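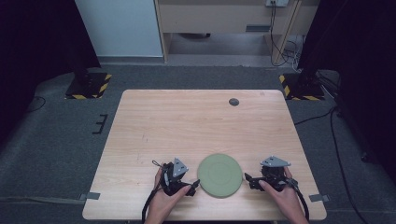 Über uns

Hallo und schön, dass du hergefunden hast! Ich bin Salvador Marinho, und zusammen mit Pak-hei Hsu betreibe ich das Purves, ein kleines Berghotel mit 8 Zimmern oberhalb von Zulirgate. Wir duzen uns hier oben alle, ich hoffe, das ist in Ordnung für dich.

Gelernt habe ich den Beruf an der Rezeption eines sehr großen Hauses, in dem ich die Gäste vor allem als Zimmernummern kannte. Pak-hei stand damals in derselben Firma in der Küche. Irgendwann nach einer Spätschicht haben wir uns eine Wanderkarte gekauft und sind losgezogen, erst nur für ein verlängertes Wochenende. Am zweiten Abend saßen wir vor einer verrammelten Pension mit schiefem Dach und einem handgeschriebenen Schild: zu verkaufen. Den Rest kannst du dir denken (unsere Eltern fanden die Idee übrigens furchtbar).

Eröffnet haben wir an einem 19. Februar, mitten im Schneetreiben, mit zwei Gästen und einer Heizung, die nur auf der Nordseite lief. Die beiden kommen bis heute jeden Winter und bekommen immer dasselbe Zimmer, das mit dem Erker.

Was erwartet dich? Ruhe vor allem. Fernseher gibt es keine, dafür eine Bibliothek mit ziemlich vielen Krimis und einem Ofen, den du selbst anheizen darfst. Die Sauna steht hinten am Bach, von dort siehst du bei klarem Wetter den Dukside mit seinen 2294 Metern. Wer hinauf will, geht am besten um sechs los - ich stelle dann Kaffee und belegte Brote raus. Der Weg ist gut markiert, nur das Stück über der Baumgrenze zieht sich.

Abends kocht Pak-hei ein Menü für alle, mal mit Knödeln, mal mit dem Fisch von seiner Großmutter, der in Ingwer gedämpft wird. Eine Karte haben wir nie gehabt. Wenn du etwas nicht isst oder nicht verträgst, schreib es uns einfach bei der Buchung!

Seit letztem Jahr gehört auch die Gustunance dazu, unsere Hütte 700 Meter weiter den Hang hinauf. Sie hat zwei Schlafkammern, eine eigene Küche und eine Badewanne unter dem Dachfenster, auf die ich ein bisschen stolz bin. Hunde sind dort willkommen, im Haupthaus leider nicht.

Zu uns kommst du mit dem Postbus bis Zulirgate, Haltestelle Kirche. Von da holen wir dich gern ab, ruf kurz durch, sobald du im Bus sitzt. Mit dem Auto geht es auch, im Februar aber bitte nur mit Schneeketten - die letzte Kurve vor dem Haus hat es in sich.

Bis bald hier oben!
Salvador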